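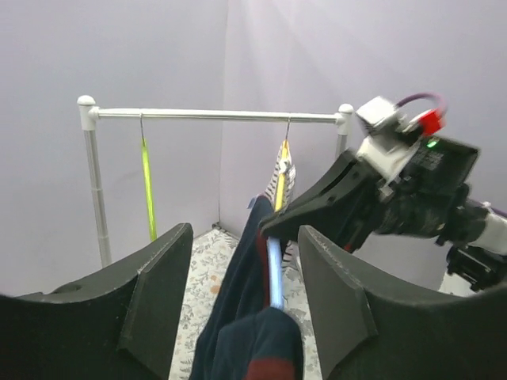
Hanging rail procedure: revised loading and spacing notes

The hanging rail section of the Goltitz garment care handbook has been revised and replaces the version issued last December. The changes concern loading order, hanger choice and the treatment of loose straps and trims. Sections on folding and shelf storage are unchanged and will be reviewed separately.

Rail and posts

The procedure applies to freestanding racks with a single horizontal rod and a post at each end. Before loading, push down lightly on the middle of the rod with one hand. Some flex is normal. If either end lifts or turns in its fitting, tighten the fitting before anything is hung.

End caps should be pressed fully home. A cap that has worked loose leaves an exposed tube edge, and knitwear catches on it when a hanger is slid off the end. Replacement caps are sold by outside diameter, so measure the tube and not the old cap, which may have stretched.

A rack in a corner should be pulled forward far enough that a hanger can turn without the shoulder of the garment rubbing the wall. On painted walls this matters most for dark cotton, which can leave a mark over a season of daily use. Dark marks on pale paint come off with a damp cloth if dealt with early. Older ones usually need a second coat.

Chromed rods need only a dry cloth. Polishing compounds are no longer recommended, as residue transfers to hanger hooks and from there to collars. If the rod feels sticky, wipe it with warm water and a little dish soap, then dry it completely before loading.

Loading order

Load from the posts inward. Heavier garments go nearest the posts and lighter ones toward the middle. The earlier version gave the opposite order for short rods; that exception has been withdrawn.

Hang one garment at a time. Hold it by the shoulder seam or the neckline, bring it up to the rod, and seat the hook from above with the opening facing the wall. Lifting by a sleeve puts the full weight of the garment on the armhole seam and tends to leave the body twisted on the hanger. A twisted garment should be taken off and rehung, because shaking it straight on the rod shifts everything next to it.

Keep a hand's width between a newly hung item and its neighbor until both are settled. The gap can be closed afterward.

Wire hangers

Thin wire hangers remain acceptable for straps, belts, light shirts and short-term hanging. They are not suitable for heavy jackets or wet garments. The wire should be straight across the bottom bar, and any hook that has opened out should be discarded. Bending it back weakens it at the same point.

Where a wire hanger is used for a jacket overnight, fit a Candira foam sleeve over each shoulder. The sleeves can be removed and reused – check the split along the underside for cracking before each use.

Straps, bands and trims

This section is new. Loose straps were previously covered by a single line under accessories, and several readers asked for more detail.

A strap kept on its own should hang from its own hook and drop straight, clear of the floor and of the casters if the rack has them. Do not loop it over a hanger that already carries a garment. The strap works its way into the neckline, and bright dyes can transfer to light fabric if either piece is damp.

A strap that belongs to a garment should hang down the front, untwisted, with any buckle closed. Leaving it behind the garment makes it harder to find and more likely to be pulled when the next item is removed.

Contrast bands and narrow edging on navy or other dark garments should be kept flat. Smooth, glossy trims hold a crease longer than the fabric around them. Lay the garment on a table and straighten the band by hand before hanging, working from the top down. If a crease remains, press through a cotton cloth on the lowest setting. Striped cuffs should be pulled out to full length so that the stripe is not folded inside the sleeve.

Patterned garments

Zigzag and herringbone patterns show a crooked hang more readily than plain fabric. Use the pattern as a guide: the repeat should sit at the same height on both sides of the front opening. If one side is lower, check the hanger first and the garment second.

Storage after the season

Garments leaving the rail for storage should be empty at the pockets, fastened, and fully dry. The Noiphan cover remains the standard long cover and the Parkunine the short one. Both are breathable and should be closed only to the top stitch – sealing the neck traps moisture around the collar.

The revised section takes effect Monday, September 29, 2025. Printed copies of the earlier version should be withdrawn from laundry rooms and fitting areas. Corrections can be sent in by reply to this newsletter, with the section heading in the subject line.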